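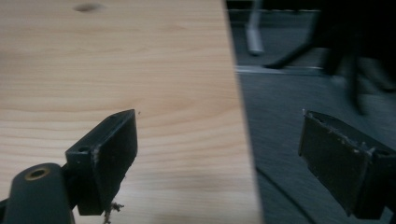

Section 4: Setting up the table and keeping the carpet clean beneath it

The Kassab table is a plain and friendly piece of furniture, and if you have followed Section 3 it should now be standing on its own feet with the underside bolts done up finger-tight. Please don't be tempted to give them their last turn just yet. A table behaves rather differently on carpet from the way it behaves on a hard floor, and a quarter of an hour spent on the steps in this section will save you a good deal of folded cardboard under one leg later on.

You will need the small hex key from the hardware bag, a soft brush, two clean cotton cloths, a pencil, and the four Flullum carpet cups if you ordered them. A vacuum cleaner with a narrow nozzle is very useful too. If yours only has the wide head, do the carpet before the table goes into its place, as the wide head will not get in close beside the legs.

4.1 Choosing the spot

1. Walk the table to where you would like it with a second person. Lift it, please, and don't drag it. Dragging pulls at the pile of the carpet and puts a sideways strain on the leg joints, which are still loose at this stage.

2. Leave enough room on each side for a chair to be pushed back with somebody in it. People nearly always allow for the chair and forget the person, so do sit down and try it.

3. Look at where the window is. Light wood changes colour a little in its first year, and a table that stands half in the sun will end up in two shades. If you can't avoid this, turn the table end for end each April, and the two halves will keep fairly well in step with one another.

4. Mark the position of each leg by pressing a fingertip into the pile. There is no need for chalk or tape.

Note: If you have underfloor heating, the carpet cups should be fitted whether or not you mind about dents.

4.2 Levelling on carpet

5. Lift one end of the table, slide two of the cups under the legs with the ribbed side down, and lower it gently. Do the same at the other end.

6. Now leave it alone overnight. We know this is tiresome when you have just spent an evening building something and would like to eat your supper off it, but carpet and underlay go on settling for hours, and a table levelled straight away will be out again by morning.

7. The next day, press down on each corner in turn with the flat of your hand. If a corner dips, turn the adjusting foot on that leg anticlockwise, a little at a time, until it stops.

8. Put the pencil on the tabletop, first across it and then lengthways. If it rolls, go back to step 7.

9. Tighten the underside bolts fully, working from corner to opposite corner. Stop when the hex key begins to resist firmly.

Caution: Never lean on the hex key with your body weight. The threaded inserts are set into wood, and an insert that has been turned in its hole can't be tightened again. Replacements are part number 202, but fitting one means drilling out the old one, and most people would much prefer not to.

4.3 The first clean

New tables shed. There is sanding dust in the grain and fluff from the packing blanket, and all of it finds its way to the edge of the table and from there to the floor. On a dark carpet every pale speck shows, and on a light tabletop every dark crumb does, so whichever way the dirt is travelling you are going to see it.

10. Brush the tabletop with the soft brush, along the grain, from the middle towards one end. Hold a cloth below the edge to catch what comes off.

11. Run a dry cloth along all four edges. Fibres like to cling here, and if you feel the cloth snag, stop and look for a raised splinter before you carry on.

12. Vacuum the carpet underneath with the narrow nozzle. Start at the middle and work outwards, and go over the strip directly below the table edge twice.

13. Wipe the top with a cloth that has been dampened and very well wrung out, then dry it at once with the second cloth.

Caution: Do not spray polish or cleaner on to the tabletop. The mist drifts over the edge and settles on the carpet, where it leaves a tacky patch that gathers dust for months afterwards. If you use Sadden wood balm, put it on the cloth first, and do it well away from the table.

4.4 From day to day

A quick brush after meals is plenty. Sweep crumbs into your hand or a dustpan held at the edge - straight on to the carpet is quicker, we do realise, but crumbs work down into the pile and are a nuisance to get out. Single specks are best picked up with a slightly damp fingertip, as rubbing at a hard crumb can leave a fine scratch.

Lift the table and move the cups a hand's width every few months, so that the pile has a chance to recover. Old dents will usually come up if you lay a damp cloth over them, leave it for an hour and then tease the fibres up with your fingers.

If the table still rocks after a second try at step 7, please write to Widad Najjar at the Dreltel help desk and tell her which leg it is, counting clockwise from the leg with the paper label, and what sort of underlay you have. She will post you a taller foot if one is needed.

Section 5 deals with fitting the extension leaf. Please read it through once before you unwrap the leaf.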